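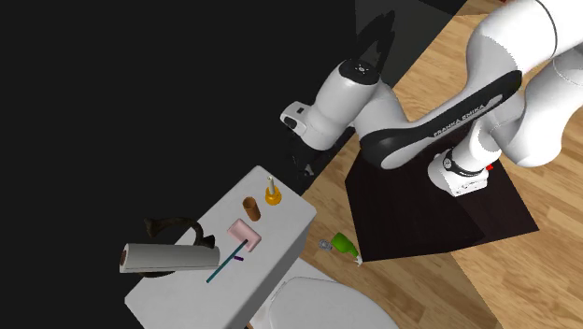
Flikau: bathroom chores in simulation

Hi, and thanks for stopping by! I'm Joyce Owino, and Flikau is my attempt at answering a question my sister keeps asking me: can a robot clean the bathroom yet? (Short version: no. Longer version: it can do bits of it, some days, if you're very patient.)

What's in the box

944 episodes, all simulated, all in small bathrooms. A Franka arm stands on a dark mat on the wood floor, next to a white cabinet and a toilet, and it gets one chore per episode. The clutter is the sort of stuff you'd trip over at home: a candle in its holder, a cup, a pink dish, a paper roll on its holder, a green spray bottle lying on the floor. There are 28 chores in total, and the full wording of each one is in chores.txt.

Every episode comes with joint positions, gripper state, the chore text and a success flag. The flag is set by a script and it's a bit generous. Wekesa went through the Friday batch by hand and disagreed with it in 20 places, so please use flags_fixed.csv and ignore the old column (I keep it around so nobody's loader breaks).

How are the robots doing?

Picking up a cup: pretty good! Putting it back down where you asked: so-so. Anything thin lying flat on a smooth top is still miserable, and the paper roll is my personal nemesis, I've lost whole evenings to it. I wouldn't let any policy I've trained near a real candle.

Long chores fall apart fast. If there are more than 2 objects to move, the arm often gets the first one right and then wanders off to hover somewhere.

Known problems

Shadows can look jagged on some surfaces. The spray bottle rolls more than it should, Upendo is working on the friction values. There's no water anywhere, so wiping and rinsing aren't covered at all, and that's a big chunk of real bathroom cleaning.

Getting started

Unpack everything into one folder, run check_files.py, then open the viewer with the episode number you want. Older November files need convert.py first.

Questions or broken episodes: open an issue and tag me or Wekesa.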